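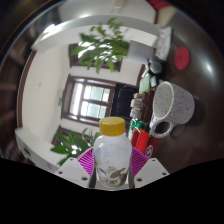 Unit 2: Packaging and Everyday Objects

Handout, week of Sep 23, 2020
Instructor: Joyce Rweyemamu

Read the Feller chapter before class, but read it with a pencil in your hand. Feller claims that a person meeting a bottle for the first time looks at the cap, then the shape, then the print, always in that order. The study behind this used 14 people and a single shelf. I would not bet lunch on it.

Take a small bottle with a mustard-yellow screw cap and a whitish body you can partly see through. The cap is easy to find. Does the color tell you what the bottle holds? I doubt it. Students last April were very sure about "yellow means food" until Ilham Zaki brought in her glue.

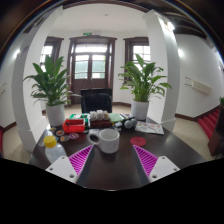

The same goes for tables. Feller says a group of things is read "by use" - cups with cups, paper with paper. Maybe. A speckled mug and a red coaster seem to belong together, but so would a mug and a bin if both were red. Color and use get mixed up all through the chapter, and the diagrams don't help.

For Section B (Bakari Kioko's group): pick one table at home. Write 200 words on what you would group and why, then move one object and write it again. If your answer doesn't change, say so. I would rather read that than a forced result.

Bring both versions to class, on paper.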